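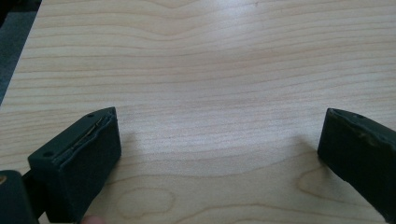 Pale wood grain on a tabletop at the Gurkdale community hall.

Gurkdale hall reopens with restored tables

November 20, 2024
By Nusrat Mondal

The main room of the Gurkdale community hall is open again after a four-month closure, and most of the old wooden tables are back in it.

The hall closed in July for work on the floor and the heating. The tables went into storage at the same time, and the town used the break to have them sanded and refinished. The work on the tables cost $3,000, paid from the hall's maintenance budget. The floor and heating were paid for separately under a contract approved last year.

Nusrat Cassim, who manages the hall, said the tables had been in use long enough that the tops were hard to clean. Old varnish had turned yellow in places, and years of tape, paint and hot dishes had left marks that no longer came off with soap and water.

"We looked at replacing them with folding tables," Cassim said. "Those are lighter and they stack, but people kept telling us they liked the old ones. When we priced it out, fixing them made more sense."

The refinishing was done by Liyanage, a furniture workshop in Dulport. The shop stripped the tops, sanded them and put on a clear finish without any stain. Cassim said the town had asked for no added color so that the grain would show. On some of the tops it runs in long, gentle waves, with rounder loops where the pattern changes.

The hall now has 30 refinished tables. Another 2 were too badly split to repair and will not be returned. Cassim said the workshop offered to cut the good sections down for shelves in the hall office, and the town has accepted.

The tables differ more from one to the next than they did under the old varnish. Some have straight, close lines, and others have wide ovals. Cassim said a few regular users had asked whether the tops could be matched when tables are pushed together for dinners. The hall does not plan to do that, but groups setting up their own rooms are free to arrange them however they like.

New rules for the tables took effect with the reopening. Hot pans and slow cookers must be set on a pad or trivet, and a supply is kept in the kitchen in the drawer next to the stove. Tape is not allowed on the tops. Craft groups using paint or glue must cover the whole surface, and the hall will lend out cloths for that purpose. Spills should be wiped up with a damp cloth. Spray cleaners should stay in the closet, as the workshop advised against them for the new finish.

Groups are also asked to lift the tables when they move them instead of dragging them. The feet have new felt pads, and the floor has a fresh coating that is still easy to scratch.

The room can seat 176 people at tables, the same number as before the work. Rental rates have not changed. Groups that had standing bookings before July have been given their old time slots back, and open slots will be offered to new groups next month.

The first large event on the schedule is the Kodov supper, which was moved to the school cafeteria last season and is returning to the hall this winter. Organizers will be able to set up the evening before, as they did in past years.

The small meeting room was not part of the project and keeps its current furniture. Cassim said the chairs in the main room are next on the list, though no money has been set aside for them yet. Several have loose backs and have been pulled from use until they can be looked at.

Booking forms are available at the hall office during regular hours.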